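Iltow two-arm bench system: notes from the Drandora open day

Reviewed at the supplier's demonstration room. The unit was a standard build on its own table, running the supplier's own kitchen programme. I was allowed to stand at the table edge for most of the afternoon and to ask for repeats. I paid nothing and was lent nothing.

What is on offer is a pair of white jointed arms with a five-fingered gloved hand on each, a fixed camera for the workspace and a small camera carried at the wrist. The kitchen programme covers light handling of bowls, jars and a funnel.

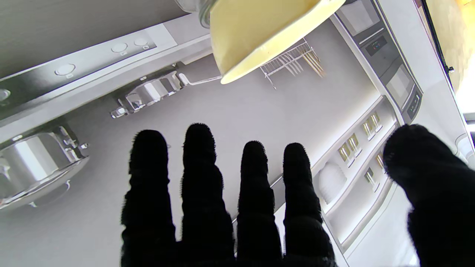
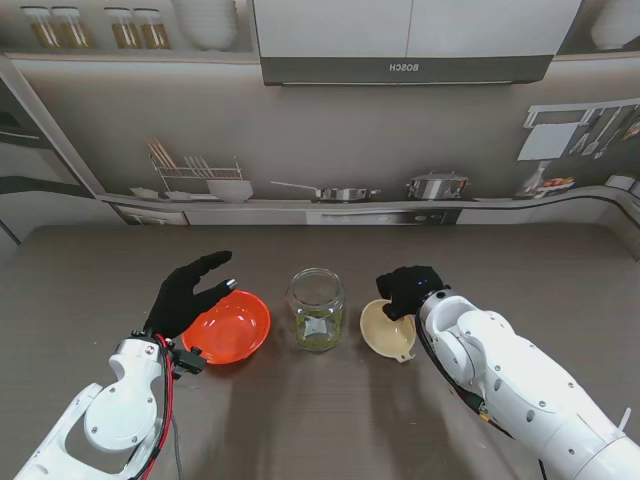

Arms

The arms are smooth in the middle of their travel and less so at the ends. Slow moves are well controlled, with no visible shake when an arm stops and holds. Fast moves were shown only once, with the hands empty, and the stop was followed by a short wobble that took a second or so to die away. For kitchen or laboratory bench work this is unlikely to matter. For anything with a cycle time it will.

Noise is low. Standing next to the table I could hold a conversation without raising my voice. There is a faint whine from the elbow joints when they carry a load at full stretch, which the demonstrator put down to the motor drive and did not think could be tuned out.

Reach is adequate for one table. The shared area, where both hands can work on the same object, is smaller than the brochure drawing suggests. Anything placed towards the back corners is in practice a one-handed job.

Hands

The hands are the reason to look at this system, and also the part I have most doubts about. Four fingers and a thumb give a far wider choice of grip than a two-jaw gripper. A funnel is a fair test, being light, tapered and awkward to hold at an angle. Out of 5 attempts I asked for, the right hand took the funnel cleanly in four. On the remaining attempt it closed too high on the cone, slipped, and had to be reset by the operator.

The gloves are the wearing part. The dark textile covering grips well on smooth plastic and glass, and it hides the finger joints from crumbs and dust. It also collects whatever it touches. Barrios, who supply the gloves, quote 700 hours of normal use before replacement. I would treat that as an upper figure where dry goods are handled, as fine particles will work into the fabric. The gloves are not washable on the hand. Removing one requires the fingers to be driven to a straightened position first, and the change took the demonstrator several minutes.

Pouring and transfer

Dry goods are a sensible choice for a public demonstration, and buyers should not read too much into them. Granular material forgives small errors of angle in a way that a liquid would not. I asked whether water could be tried and was told that the hands are not sealed. That should be stated on the first page of the brochure. At present it is in a footnote.

Open vessels on a bare table are easy targets. I would have liked to see the jar moved a hand's width between runs to find out how much the programme adapts. This was done once at my request. The system found the jar again, after a pause long enough for the operator to reach for the keyboard.

Cameras

The fixed view is the better of the two for an observer, and it was the one most visitors watched. The wrist view is of more use when setting up a grasp, but the hand itself takes up a large part of it. With the fingers extended, the lower half of the view is mostly glove. Presden, who make the camera mount, sell a longer bracket that is said to improve matters. It was not fitted, so I cannot comment on it.

The backdrop deserves a mention for anyone planning a similar installation. A printed kitchen behind the table gives a busy background at low cost, and it can be swapped for another print when the software needs to be tried against something different. Check which way round the artwork is before it goes up. The lettering on the range hood in this one reads backwards.

Cabling

Cable routing is below the standard of the rest of the machine. Leads run along the outside of the arms, with a red and black bundle at the left wrist and a connector block beside it. During ordinary moves nothing caught. I would still want a sleeve over the wrist section before putting it into daily use, and the supplier agreed to quote for one. There is a small blue indicator on the back of the right glove, easily seen from the operator's side, though I could not find its meaning in the manual.

Software

Setting up a new task is done by guiding the arms through it repeatedly and keeping the good runs. The kitchen programme was built on 2,514 recorded runs, according to the supplier. That is a considerable amount of labour and it does not appear in the purchase price. Allow for an operator's time over nearly 2 months for a comparable task, plus table space that cannot be used for anything else meanwhile.

The operator screen is plain and quick to learn. Run names cannot be edited after saving. Discarded runs remain in the list, greyed out, and the list cannot be sorted by length.

Support

The standard contract covers the arms and the control unit. Gloves, cameras and cables are excluded. Spare hands are held in stock but must be fitted by the supplier, so a site with one system should expect to lose a few days if a finger drive fails.

Assessment

Suitable for teaching departments and development groups that need two hands on one bench and can accept dry work only. Unsuitable for wet areas, food production or unattended running. The arms are good, the hands are capable but need looking after, and the cabling should be put right before delivery. I have asked for a second visit in February, with the longer camera bracket fitted and the jar position varied between runs, and will add the results to this page.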